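About Clenel

Hi, I'm Abena Arthur, and Clenel is my doing. We fit out small bathrooms: vanities, countertops, shelving, the cabinet you've been meaning to replace ever since you moved in. I started the business with 2 vanities in my garage and a borrowed van, and my brother-in-law telling me I'd be back at my old job by September. I wasn't! (He works here Saturdays now, so I get to bring it up a lot.)

Before this I spent years selling bathrooms from a catalog, and I got so tired of watching people choose a countertop from a chip the size of a cracker. You can't tell much from a chip. You need to lean on the thing, open it, set your toothbrush down and see how you feel about it at seven in the morning. So when we finally had the money for a proper room, I wanted full-size pieces on the floor and plenty of space to walk up to them. 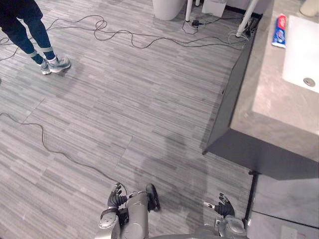
Dark gray cabinets under a beige stone top are my favorite pairing, and I'll talk you into them if you let me. Gray hides a lot, and the beige keeps a small room from feeling like a cave. Kwame Atinga, who runs our workshop, would put white on everything, and we've been having that argument for as long as he's worked here. Go ahead and ask him about it, but bring a coffee.

Our own cabinets go by the name Dzene and come in 19, 25 and 40 inch widths. The narrow one started out as a one-off for Ohemaa Ankrah's powder room (she does our books) and now it outsells the other two. If none of them fits, we'll build to your wall. Old houses have terrible walls, we know, we've met most of them.

Siyabonga Mabaso handles measuring and installation. He'll come to your place, take his shoes off without being asked, and tell you if the plumbing needs to move before you've spent a cent with us. Sometimes he comes back and says keep the one you have, it only needs new hinges. I used to wince at that. Then those same people started calling us for the second bathroom, and I quit wincing.

We're open Tuesday through Saturday and you don't need an appointment to look around. For a measuring visit, call first, and have the width of your doorway handy. Kids are fine, and so are dogs. Drawers are there to be opened, so open them, and if one sticks please tell Kwame and not me.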